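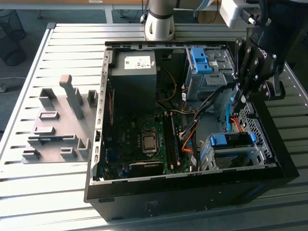 Saturday, and I'm at the kitchen table with cold noodles and the equipment budget, which is how I seem to spend my weekends now. I promised myself I'd write some of this down before I start arguing with the spreadsheet again, so here goes!

The big question is still whether we get a second teardown cell for the old desktops or put the money into better tooling for the one we've got. Rindari sent their quote late yesterday and it's a lot nicer to look at than Zalteck's (they actually list the cables, bless them), but the delivery time is 17 weeks and I nearly choked. Zalteck can do it in nine, only then the grippers are extra, and the fingers for the grippers are extra on top of that. I had four versions of the comparison open at once last night and mixed up two of them, so I spent an hour feeling rich for no reason.

The thing I keep coming back to is fingertips. Everybody wants to talk about arms, how far they reach and how much they lift, and then the whole job comes down to something very small getting at a blue plastic latch in a crowded metal case. I've put spare fingertips on their own line this time. Last year they were buried under "misc" and we ran dry in September, and I had to go begging for an emergency order like a kid asking for gas money.
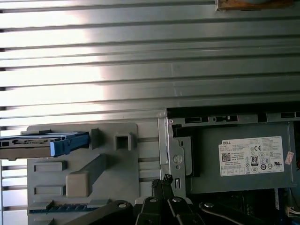

Sidra Rana thinks I've got the whole thing backward and should price the fixtures first, then see what's left for arms, because a second arm with nothing decent to set parts on is just an expensive coat rack. She said this on the phone while I was trying to park, and I've been grumpy about it ever since, mainly because she's right. So the fixture plates went up to the top of the sheet. Printing them ourselves comes to $182 a plate in material and machine time, and I put down two for each cell plus one to ruin.

Oh, and Wongsuwan called about the service contract! Nice people, terrible hold music. They'd cover both cells out of the Plolbridge office, but I want to see what a visit costs when it isn't in the plan, and I want it in writing this time.
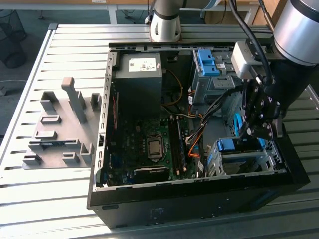

So do we buy the second cell this year? Only if the service contract stays where it is and the wrist cameras can wait until spring, because I can't make all of it fit any other way.

I wrote that out in pen on the back of the Rindari quote so I'd stop moving the numbers around, and then of course I moved them around again. There are 34 lines in this budget and I've fallen out with most of them. Tomorrow I'm calling Zalteck's voicemail to ask if they'd sell us the arm without the stand, and I still have to find out who has the key to the storage room before I measure it for a second table. Noodles are gone. Going to bed.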